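Hundness Display Series
Section 4: Care of Domed Wooden Surfaces 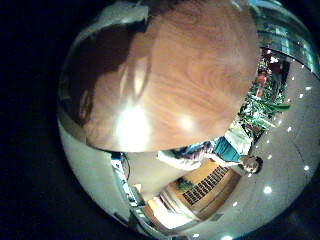 Figure 4-1. Domed surface with swirling grain. Note the bright reflection of the overhead light.

4.1 Before cleaning

Color varies across the surface from honey to deep reddish-brown. This is normal and does not indicate wear. Surfaces placed beside plants should be checked for pollen, sap, and water spots before each cleaning.

1. Move plant pots at least 22 inches away from the object.
2. Dust the surface with a dry microfiber cloth. Start at the top of the dome and work down to the lower edge.
3. Shake out the cloth and repeat on the side facing the plants.

CAUTION: Do not spray water or cleaner directly onto the surface. Liquid runs down the curve and collects under the lower edge.

4.2 Checking the finish

1. Turn on the overhead lights.
2. Stand where a light reflects in the surface. Move slowly to one side and watch the edge of the reflection.
3. A sharp, unbroken edge means the finish is sound. A blurred or broken edge means residue or fine scratches.
4. Mark any blurred area with low-tack tape placed next to it, not over it.
5. Check the shaded side with a hand lamp held at a low angle.

4.3 Removing residue

1. Mix Bririk Neutral Soap with water as directed on the label.
2. Dampen a folded cloth and wring it out fully.
3. Wipe along the grain. Where the grain swirls, follow the curve of the figure with light pressure.
4. Dry immediately with a second cloth.
5. Wait 30 minutes and repeat the check in 4.2.

NOTE: Support the hand from below when wiping the underside. Remove rings and watches first.

4.4 Light scratches

Use the 2,000 grit pad only. The 200 and 300 grit pads in the Bririk kit are for unfinished wood and will cut through the finish. If a scratch can be felt with a fingernail, stop and see Section 6, Refinishing.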